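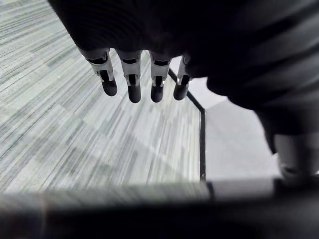

Tips from the bench: keeping a robot hand's wrist camera honest

I've been running grasping trials with a four-fingers-and-a-thumb hand for long enough now that I have opinions, and people keep writing in to ask for them, so here goes! Most of this is housekeeping. If you have a small camera sitting at the wrist and you're trying to get numbers out of it that mean something, the dull jobs are where your week goes.

Look at your floor first

Our lab has pale gray carpet tiles with thin streaky stripes, and I never gave them a thought until we started training on wrist views. Stripes are a great free speed gauge. When the arm is still you can pick out the thin lines, and when it moves they smear. I score a clip by looking at a patch of carpet near the bottom of the view (never the fingers, they travel with the camera and look fine when everything else is mush) and marking it sharp, soft or smeared. Takes a few seconds once you get your eye in.

Plain floors are harder. If yours is one flat color, lay down a strip of anything patterned where the camera will catch it.

What we found when we sorted the clips

We had 474 short clips from the Workevska runs, all reaching and grasping, and I went through the lot with a pot of coffee and a spreadsheet. Of those, 37 had carpet smeared so badly at the moment the fingers closed that I couldn't have told you where the edge of the object was. Edeltraud Widmer, who keeps our training runs going, wanted them thrown out. I wanted them kept. So we trained it both ways, same settings, and compared.

Throwing them out made the policy a little worse! It got timid on quick reaches and would hang there above the object, thinking it over. Keeping them in but labeling them as smeared gave us the best of the three versions (the third was keeping them with no label). I wouldn't bet the house on it, we only did it on one hand and one floor, but I've stopped deleting blurry clips and I'd suggest you hold off too until you've tried the label.

Watch out for dark on dark

Our fingertips are dark and so is the palm, with pale housings up at the knuckles. Against light carpet the whole lot stands out beautifully. Over a black mat the tips just vanish and you're left with pale knuckles floating about. Before you change the surface under the hand, hold the pose, grab a still and squint at it. If you can't find the fingertips, your network is going to have a rough time of it as well.

The underside of the palm goes nearly black on us in a lot of poses. I used to push the exposure up to get some detail back in there. Don't bother, you lose the floor, and there's nothing going on in the palm that you need.

Mind clear panels

Anything see-through is a pain. An edge shows up as a thin dark line, and a model that hasn't met one before may treat that line as the side of an object. Ours did, for most of January. Two things helped:

Put the panel in a different spot every session so the line doesn't turn into a landmark.

Record a few clips where the hand comes down near the edge and grasps nothing at all. Edeltraud calls these the boring ones. We do 3 per session.

I also tried a strip of painter's tape along the edge. It worked right up until I took the tape off, and then we were back where we started.

Cropping, or leaving well alone

You'll probably get a strip of the robot's own wrist or arm across the bottom of your view, very close and very blurry. My first thought was to crop it away. We tried 2 crops, one that trimmed the strip and one that took a good bit of carpet along with it, and the tighter one hurt. I think the model was getting something useful out of that bit of floor, but I haven't proved it. These days I black out the strip with a mask and leave the size of the picture alone.

If you do mask, check it again after any work on the wrist. I tightened one screw and spent an afternoon wondering why the bottom corner had gone odd.

Small stuff

Wipe the lens before the session and again at lunch. Carpet fluff gets everywhere.

Dust the hinges and openings at the knuckles with a soft makeup brush. Canned air just drives the grit further in.

Write the floor, the lights and the panel position in the log before you start, because you will not remember them later.

Save the thumb for its own check. From the wrist we often only get a piece of it, so I run one slow close with the thumb in full view at the start of each session and compare it with the last one.

Next up is the same sort on the Prastico clips, which were shot over plain vinyl, so I'll have to find something other than stripes to score by. If you've done it on a plain floor, write and tell me how!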